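Chapter 7
What a Magazine Says It Sells 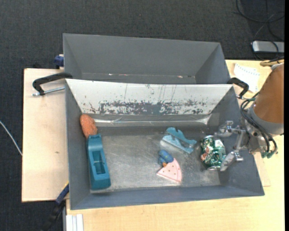

Ask a publisher how many people read his magazine and you will get a number. Ask how he knows and you will usually get a story. This chapter is about the gap between the two, and why students of publishing should be slow to trust either.

Take Wevier, a monthly of essays and reporting put out from Zuvurbridge. In its second year the masthead claimed 3,106 paying readers. Fiona Hepburn, who later went through the account books for her study of small presses, found 1,075 subscriptions paid in full. The rest were gift copies, lapsed names kept on the list, and bundles left at hotels. Were those readers? Some may have been. The advertisers were charged as though all of them were.

Editors' memoirs are not much help here. They tend to recall the great issue, the fight over the cover, the writer who filed at dawn. Laurențiu Nedelcu's account of his years at Tanoli is a lively book, and it gives almost 111 pages to long lunches. Printing bills get two. A reader could finish it believing that the magazine lived on talent – and the record, thin as it is, suggests it lived on a loan.

We will look first at how circulation was counted, who did the counting, and who paid them. We then turn to Wutamach, a quarterly that printed its real sales figures in every issue and lost half its advertisers by February. Its founders called this a matter of principle. Their letters from the time are less sure, and we will read several of them closely.

Key terms: paid circulation, pass-along reader, rate base, bulk copy, returns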